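Forum Mirzaei > Bois et finitions > Tables et plans de travail

Passer du vernis à l'huile sur un plateau en bois clair ?

copeau_gris

Bonjour à tous,
Je m'occupe d'une grande table en bois clair, vernie par le fournisseur. Le vernis est brillant et, près des fenêtres, les reflets fatiguent les yeux dès 10 h du matin. Un plateau neuf est chiffré à 1 100 euros, donc je préfère reprendre l'existant.
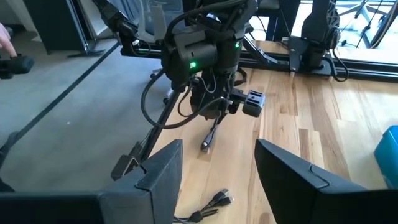
Le plateau en bois clair

Je pensais poncer et passer de l'huile dure Jilten, finition mate. Le magasin Rarnelska me conseille plutôt un vernis mat Flestarside par-dessus l'ancien, après un simple égrenage. La table sert tous les jours, on y pose surtout des bacs en plastique et des câbles. Pas de nourriture, très peu d'eau. Je ne sais pas non plus si je dois traiter le dessous.

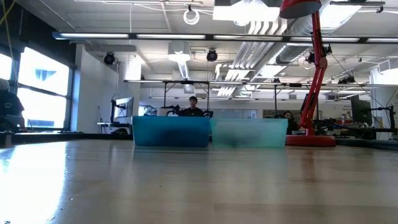

Reflets sur le plateau, lumière venant des fenêtres

Merci d'avance pour vos retours.

rabot_du_sud

Les deux marchent. L'huile ne prendra pas sur un vernis, il faut donc revenir au bois nu partout, y compris sur les chants. Grain 80 si le vernis est épais, puis 120, puis 150. Ne montez pas plus haut, le bois se ferme et boit mal. Poncez dans le sens du fil et aspirez bien entre chaque grain.

Ensuite deux couches fines. Essuyez tout l'excédent au bout d'un quart d'heure, sinon ça colle pendant des semaines. Les chiffons huilés se font sécher à plat dehors, jamais en boule dans une poubelle, ils peuvent prendre feu tout seuls.
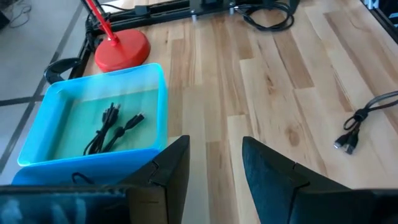
Page 2 sur 4

rabot_du_sud (suite)

Pour le dessous, une couche suffit si la table est en lamelles collées. Une seule face traitée, et le plateau risque de tuiler en hiver. Je travaille dans une pièce qui monte jusqu'à 25 degrés et je laisse quand même quatre jours avant de reposer quoi que ce soit de lourd. 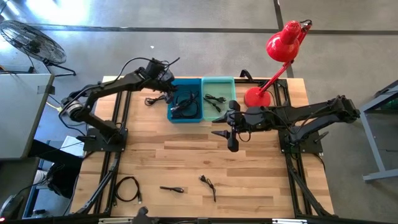 Côté entretien, l'huile demande une reprise par an aux endroits qui frottent. C'est rapide et on peut le faire par zones, alors qu'un vernis rayé se reprend en entier.

ponceuse34

vernis mat direct, j'ai fait comme ça chez moi et ça tient. Égrenage au 180, dépoussiérage, rouleau laqueur. Faire un essai sur un chant avant.

copeau_gris

Merci. Je pars sur l'huile, en octobre. Reste à trouver une ponceuse à louer.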